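ハンドグリッパーの左だけ閉じきらなくなった件の記録

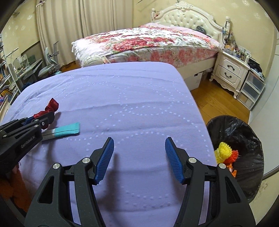
先週から、左手側のグリッパーの閉じ幅の記録がおかしい。完全に閉じているのに、ログの上では2ミリ開いていることになっている。最初に気づいたのは月曜の夜で、寝室のテーブルで片付け作業の収録をしていたときだった。左右に一台ずつ持って、散らかったものをつかんではゴミ箱に入れたり、脇に寄せたりする。ラベンダー色のクロスの上でやると、小さいものでも黒い指先との区別がつきやすいので、うちではだいたいこの組み合わせになっている。左で暗い赤のサテンっぽい布をつまんでいて、右は口を開けたまま手前で待っている、ちょうどそういう場面のデータを後で見返したら、数字が合わなかった。

布をつまんでいるときの値は、もともと当てにしていない。厚みがあるし、つぶれ方も毎回違う。だから最初は布のせいだと思って流した。ところが、その後の何もつかんでいない区間でも2ミリのままだった。右は何もつかまずに閉じれば0に戻る。左は戻らない。

収録データの確認をしてくれているダーシー・メルニクさん(Darcy Melnyk)に送ったところ、次の日に返事が来て、同じ症状が前の回にも出ていると言われた。こちらが見落としていた。さかのぼって調べると、6回前の収録から少しずつずれ始めている。最初の回は0.3ミリ、次が0.5ミリ、その次は0.4ミリに戻って、そこから上がっている。きれいな右肩上がりではないので、しきい値の警告にも引っかからなかった。警告は一回の収録の中で急に跳んだときだけ出る設定になっていて、回をまたいだずれは見ていない。これは設定した自分が悪い。

原因の候補は三つあった。

ひとつめは指の内側の青いパッド。溝のついたゴムのような感触の部品で、貼り直したときに浮いていると、閉じたつもりでも先に当たって止まる。外して裏を見た。左の内側のパッドの根元に糸くずが挟まっていたが、取り除いて貼り直しても1.8ミリまでしか減らなかった。無関係ではないが、主犯でもない。

ふたつめは関節のピン。開閉を何度も繰り返すと、ここにガタが出る。指でつまんで横にゆすると、左は右よりもわずかに動く。ただ、ガタがあるなら値はばらつくはずで、毎回同じ向きに2ミリずれるのは説明しにくい。念のため締め直せるところは締め直した。値は変わらなかった。

みっつめが、開き幅を読んでいるセンサー側の原点。結局これだった。

この個体は、電源を入れた直後に一度全閉にして、その位置を0として覚えさせる手順にしている。手順書にもそう書いてある。書いたのはもとの担当だったコリーン・ボーリューさん(Colleen Beaulieu)で、「電源投入後、何も挟まずに全閉、3秒保持」とある。この3秒を、自分は最近きちんと待っていなかった。握って、ランプが変わったらすぐ離していた。右は固さがちょうどいいのか、それでも問題が出ない。左はリンクの戻りが少し渋くて、閉じきる前の位置を0として拾うことがある。それなら収録中の値はマイナスになるはずだと思ったのだが、ここで保存側のソフトが余計なことをしていた。

うちで使っている変換スクリプトは、負の値が出ると「原点がずれている」とみなして、前回の補正値に足し込む。足し込んだ補正値は次の回に引き継がれる。つまり、早く離すたびに補正が積み重なって、正しく原点を取れた回でもプラスにずれて出るようになる。Wedlowという名前で呼んでいる古いスクリプトで、前の前の機材のために書いたものをそのまま使い続けていた。中を読んだのは何年ぶりかで、補正値をリセットする行はコメントアウトされていた。誰がしたのかは履歴が残っていないのでわからない。自分かもしれない。

確認のために、補正ファイルを消してから、3秒待つやり方で10回、待たないやり方で10回、全閉を記録した。待った方は全部0.1ミリ以内に収まった。待たない方は、左だけ4回がマイナス側に出た。残りの6回は問題なし。右はどちらのやり方でもずれない。これで再現できたことにした。

ダーシーさんには、ずれた回のデータをどうするかも相談した。補正値の履歴はファイルに残っていたので、引き算すれば戻せるものが多い。ただ、原点を取り損ねた回そのものは、どの時点の値を信じればいいのかが決めにくい。何もつかまずに全閉している区間が途中に入っていれば、そこを0にして合わせ直せる。入っていない回は合わせようがない。13本あるファイルのうち、戻せたのは11本で、残りの2本は開き幅の列を使わない扱いにした。映像のほうは問題ないので捨ててはいない。

この2本は、どちらも最初から最後まで何かをつまんでいるか、口を開けて待っているかのどちらかだった。収録中は流れを切りたくないので、空で閉じる動作をわざわざ入れることがない。今後は最初と最後に一回ずつ、空のまま全閉する区間を入れる。作業としては数秒増えるだけで、後で合わせ直すときの手がかりになる。

安全の話も少し書いておく。今回は手で持って使う道具なので、値がずれても誰かが怪我をするわけではない。握っているのは自分の手で、痛ければ離す。ただ、このデータで動かす側の機械は別で、2ミリ開いていると思い込んだまま閉じると、その分だけ余計に押し込む。Cormierの試験台を見ているアーリヤ・マッキノンさん(Aaliyah McKinnon)に聞いたら、布なら何も起きないが、チューブや薄い容器だと中身が出るかもしれないとのことだった。うちの片付けの収録では、つぶせる容器も布と一緒にテーブルに出している。配る前に止まったのでよかったが、配っていたら先方で原因を探すのはかなり面倒だったと思う。向こうから見れば、力の設定を疑うのが先になる。

前にも似たことがあった。Pevaの案件のときで、そのときは左右のファイル名が入れ替わっていて、二日かけて左のグリッパーを分解した後、壊れていたのは右だとわかった。あれ以来、本体に左右のしるしを付けるつもりでいたのに、まだ付けていない。今回は先に握って光らせて、どちらがどちらかを確かめてから手をつけた。しるしは明日付ける。

直したところをまとめておく。

変換スクリプトの自動補正は切った。負の値が出たら、その回の処理を止めて知らせるだけにした。
警告は、回をまたいだずれも見るようにした。前回との差ではなく、機材ごとの基準値との差で見る。0.5ミリを超えたら出る。
手順書の「3秒保持」を太字にして、離してよい合図を音で鳴らすようにした。ランプは自分の手の陰に入って見えないことがある。
左のリンクの戻りが渋い件は、まだ直っていない。

最後の件は、グローニャ・マッカーシーさん(Gráinne Mac Carthaigh)に見てもらうことになっている。左右で動きの固さが違うのは前から知っていて、慣れで片付けていた。開けて掃除すれば済むのか、部品の交換になるのか、自分では判断がつかない。パッドの裏に糸くずがあったくらいなので、リンクの間にも何か入っていておかしくないと思う。布ものを扱った後は、ブラシで払うくらいはしたほうがいいのかもしれない。

それまでの間、左は毎回、収録の前に空で三度閉じて、三度とも同じ値になるのを見てから始めている。昨日の夜は一度目だけ0.2ミリずれて、やり直したら揃った。

追記。コメントで、補正ファイルの置き場所を聞かれたので書いておく。変換スクリプトと同じ階層にある隠しファイルで、機材名ごとに一つずつできる。古い機材の分も残っていたら、一緒に消して構わない。うちにはLernardの頃のものがまだあった。消す前にコピーは取っておいたほうがいい。今回データを戻せたのは、その中に履歴が残っていたおかげなので。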